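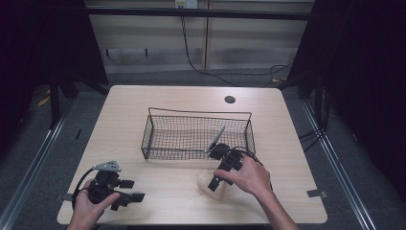
Wire basket

A wire basket is an open container made from metal wire that has been woven, bent or welded into a grid. It is used in homes, shops and workshops to hold and carry small goods. Most are rectangular, with a heavier wire forming the rim and corners and a thinner wire filling the sides and base. Black is a common finish.

Construction

The mesh may be square or diamond-shaped. A small square grid keeps little items from falling through and still lets air and light pass. The rim carries most of the load, and on cheaper baskets it is the first part to bend.

Handles

Some baskets have a single long handle that rises above one side — others have 2 short ones or none. Hinged handles fold down against the rim so that baskets can be stacked.

Use

Common uses include storing fruit, mail, craft supplies and bathroom items. Felt pads are sometimes added underneath to protect a wooden tabletop.

Care

Dust collects where the wires cross and is removed with a soft brush. Painted wire should be dried after washing, as rust tends to start at chips in the coating.

See also

Bread basket
Letter tray
Wire mesh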